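Gretum 2.7: recording and replay software for hand-held gripper demonstrations

Reviewed by Giuliana Restrepo

Gretum takes the streams from a pair of hand-held grippers and a head camera, aligns them on one clock, and writes episodes a policy trainer can read. I ran it on our tabletop station from March to May, replacing a set of in-house scripts. The machine was a plain Linux workstation with 64 GB of memory. Both grippers were wired.

Installation is one package and one configuration file. The file is strict: an unknown key stops the program at launch and prints the line number. I prefer this to the Uvunau recorder, which accepts misspelled keys and falls back to defaults. Calibration of each gripper opening takes two readings, fully open and fully closed, and the result is stored by serial number, so swapping left and right does not invalidate it.

Time alignment is the main reason to consider the package. Gretum stamps every message on arrival, estimates a fixed delay per device, and resamples to the camera rate at export. I checked it by closing the jaws sharply in view of the camera and comparing the visible contact with the recorded width. Over 100 closures the worst error was 12 ms. Our old scripts drifted past that within a single long session. The raw streams are kept next to the resampled ones, and a changed delay estimate can be applied later without recording again.

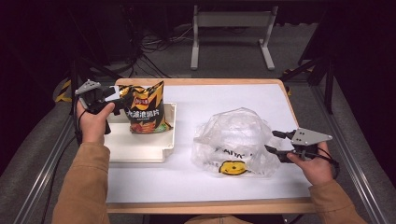 Pose tracking is less settled. The default estimator fuses the inertial unit with visual features, and a blank white table gives it very little to hold on to. Clear film is worse: reflections move with the viewpoint, get picked up as features, and pull the estimate sideways. Printed packaging causes no trouble until it is lifted, at which point the features on it should be rejected and sometimes are not. Raising the outlier threshold helped. Adding a static mask for the tabletop helped more, although the mask editor only draws rectangles.

Replay has a timeline with gripper width, hand speed, and a confidence trace for the pose. Bad segments can be trimmed or flagged with the keyboard alone. Flags survive export, but free-text notes do not, and I lost a batch of them before finding this in the manual. Scrubbing is smooth up to 9 minutes of footage. Longer episodes stutter until the cache is built.

Export covers two common array formats plus Tsao, the vendor's own planning format. Tsao files carry jaw width as a fraction of full travel, while the array formats carry it in millimeters. The documentation mentions the difference once, in a table footnote. Check this before mixing sources.

I had 7 crashes over the whole period, all in the replay viewer and none during recording. Support answered two of my three tickets. The third, on the mask editor, is still open.

Recommended for two-handed recording where timing matters. If the work is mostly transparent objects on plain surfaces, use an external tracker. The Ukeda plug-in reads one in, and costs extra.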